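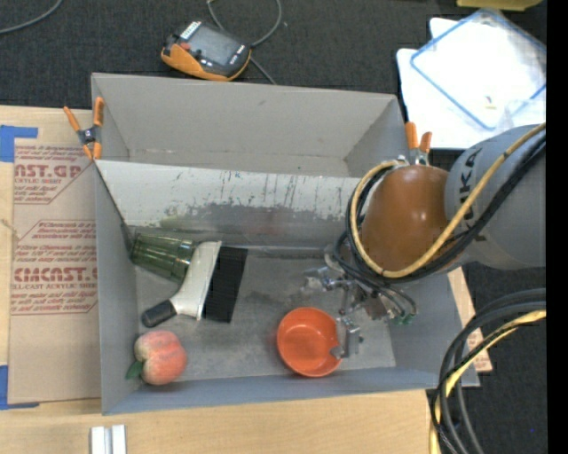 Judville Home Brewing Club

How I clean my bottles before bottling day

I put this off for years because it sounded like such a chore, but it's really one evening and a podcast! A 5-gallon batch fills 50-odd bottles, so I start saving empties early (my neighbors know to leave theirs on my porch).

First, rinse each bottle the minute you've poured it. Dried yeast is a pain. If you've got labels to get off, soak the bottles overnight in warm water with a scoop of washing soda, and most of them will slide right off. The glue on some fancy ones won't budge, so I just skip those.

Next, run a bottle brush around the inside, then hold the bottle up to a lamp. See a ring? Back in it goes.

Sanitize right before you fill. I use the no-rinse kind, mixed exactly how the label says, and give every bottle a good swish. Then drain them upside down and don't worry about a little foam, it's fine.

Caps get a quick dip too. I forgot that once in August and I'm still mad about it.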